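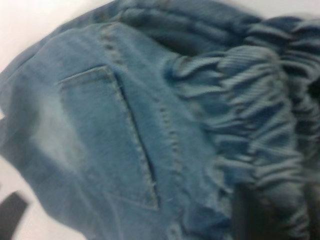

Jeans again! I know I said after Christmas that I'd stop going on about denim, but the mending table at Ordale has been heaped with it since the new year and I can't think about anything else.

Most of what comes in is pockets. People stuff phones in them, keys, half a sandwich in one case, and the stitching at the top corner gives up long before the cloth does. If yours is starting to go, catch it now while it's a few stitches and not a hole. Turn the jeans inside out, put a scrap of old cotton behind the corner and go over it with small backstitches (a size 92 needle if you're using the machine, and go slowly over the thick bit by the seam, I've snapped two this winter). Snip loose threads, please don't pull them. I pulled one on my own favourite pair and lost half a row of topstitching, and I'm still cross.

Sadia Hayat has been matching thread for pale denim and says grey-blue disappears better than any of the blues. I was doubtful, but she's right, it does! She's left a reel in the biscuit tin if you want to try it.

Next mending morning is in April, usual room, bring your own scissors if you're fussy about them. Zsolt Fodor is after old jeans past saving, any colour, for patches. Washed first, and do check the pockets.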